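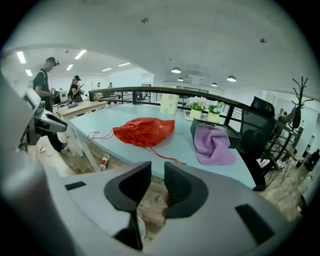

Well, June has come and gone and I still haven't unpacked properly from the Plosinbridge walk, so if you're waiting on me to return your head torch, it's coming, I promise!

A few of you asked how I managed with one small pack for the whole trip, so I thought I'd use my spot in the newsletter to share how I do it these days. It was not always like this. My first long walk I took a full-size bath towel, three novels and a jar of Vegemite (the big one), and by the second hut I was giving away books to anyone who made eye contact.

The biggest change for me has been little bags. I used to roll everything up and shove it in from the top, and then of course the thing I wanted was at the bottom and it was raining. Now it all goes into drawstring bags in loud colours - one for sleeping gear, one for clean clothes, one for the stuff I don't want to talk about by day four. Mum sewed my first lot out of an old tent fly and they've outlasted two packs. If you'd sooner buy them, the Sirkari ones are $3 dearer than they were last year but the cord doesn't slip, and I've got no complaints.

Second thing, weigh it. I know, I know. I put mine on the kitchen scales one bit at a time and my "light" fleece came in at 935 grams! My rain jacket was 300. So the fleece stayed home and I wore a thermal under the jacket, and I was fine, even up on the Grirnora saddle where the wind was trying to take my eyebrows off.

Food I'm still rubbish at. Nataša Mladenović did our dinners this time and dried everything herself over a couple of weekends, and her lentil bolognese was the best thing I ate all month, home cooking included. She's said she'll write the recipe down for the next issue if somebody reminds her, so please remind her. I brought muesli bars and got heartily sick of them, and there are still four in my glovebox if you're keen.

Oh, and take a cloth. Just a cheap thin one. I use mine for wiping down the tent in the morning, drying my feet after creek crossings, and as a very unflattering sun hat. It dries on the outside of the pack by lunch.

We're looking at the Tshabalala track next, the short version with the swimming hole. Bring togs. If you want to come, put your name on the sheet at the next meeting or give me a yell, and tell me early if you need a lift because my car only fits so many packs, even small ones.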